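This site uses cookies to remember your settings. Accept / Manage

Adoración Sarmiento
July, 7:40 a.m.

Thread on the sim data for Clirkby, our peg-and-socket task. We want 4,000 episodes before training starts. The first batch was 400.

I threw out 21 of those. Most had the piece tipped on the rim of the socket and the script had still logged a success. The check only looked at height. It now looks at tilt too.

Lighting gets randomized every episode, and so does the noise. Hard shadows stay in. Our first policy did fine under flat light and fell apart under anything else.
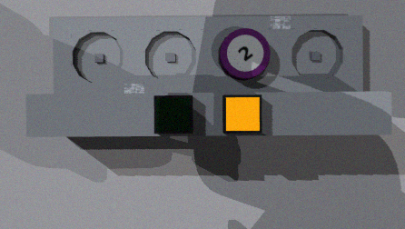

Cordero replied that shadows this heavy will teach the model to hunt for edges, and asked for one flat-lit episode in every batch as a baseline.

Fair. I'll add a flat-lit set and tag it so it can be left out of training.

The piece with the 2 on it gets a random rotation as well. If the digit always sits upright, the model learns the digit and ignores the peg.

Next batch runs tonight on the Paltari machine. I'll post the reject count when it's done.

© Kindeo | Contact | Back to top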